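Usthorpe Commons Lawn Renovation
Progress report to the Clandura Fund, through the end of August

Hi Khoa,

Okay, the short version is that the south lawn is seeded, the north lawn is not, and we're still inside the budget you approved. The long version follows, and I'll try to keep it shorter than last time!

We stripped the old turf off the south side early in the month (it was mostly crabgrass and clover by then, so no tears were shed) and brought in two loads of screened topsoil. Achilleas Sotiropoulos ran the grading for us and found a low spot by the bus shelter that had been holding water for years. He cut a shallow swale toward the storm drain, and that ate up a day and a half we hadn't planned on.

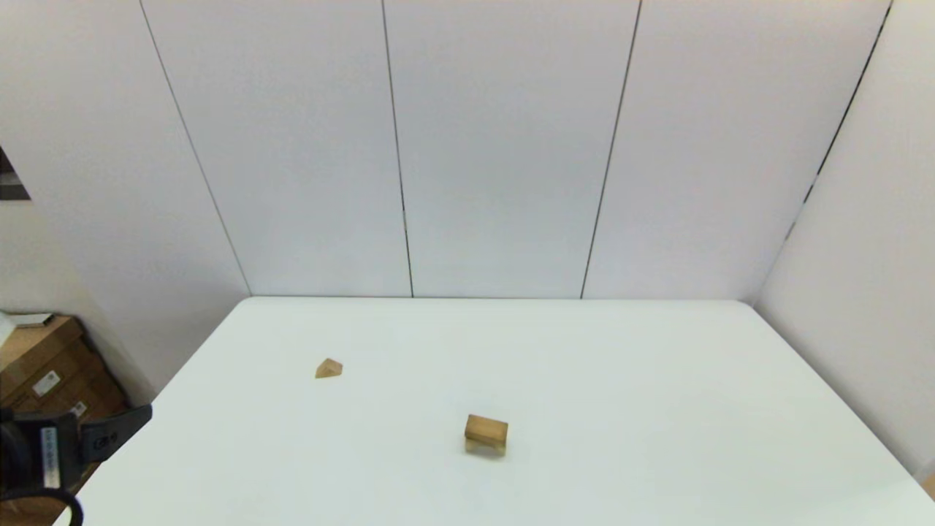
Seed went down right after that, the tall fescue blend from Mudatitz that we talked about on the phone. I know you were leaning toward sod. I priced it again to be fair, and it still came out way over what's left in the materials line, so I stuck with seed and a straw cover. We had green fuzz over most of it before the month was out, with a thin strip along the sidewalk that I'll overseed by hand.

Watering has been the headache. We're on 30 minutes at 6 a.m. and a short second run in the late afternoon, and the old controller kept dropping the second run. Ateş Irrigation swapped it out under the service plan, no charge to the grant, and I've been stopping by to check on it anyway (old habits).

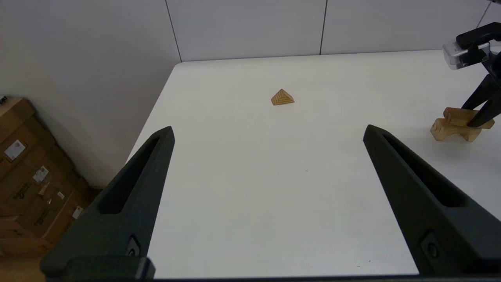

Wooden pyramid on a white tabletop.

Now the north lawn. The soil test came back with a pH quite a bit lower than I'd like, so we spread lime and I want to give it a few weeks before we seed. That pushes us into early fall, and fall is a better time for fescue anyway, so I'm not losing sleep over it. I'd rather wait than pay for the same seed twice.

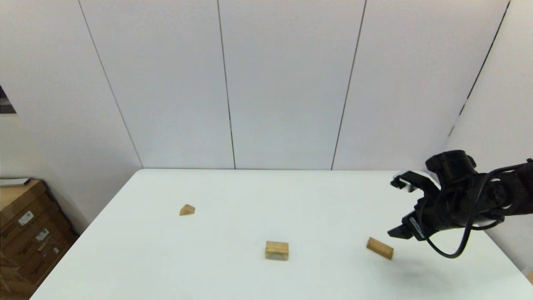
Money: we've spent 60 percent of the grant. The soil and the extra grading ran over, the seed came in under, and I'd like your okay to move $1,000 from equipment rental into materials to cover more straw and the fall fertilizer. If you could let me know before we order, that would be great.

Next up is core aeration around the big maples, then seeding the north side, then a first mow on the south once it gets tall enough. I'll send the receipts in a separate email.

Thanks again for being so patient with the swale business!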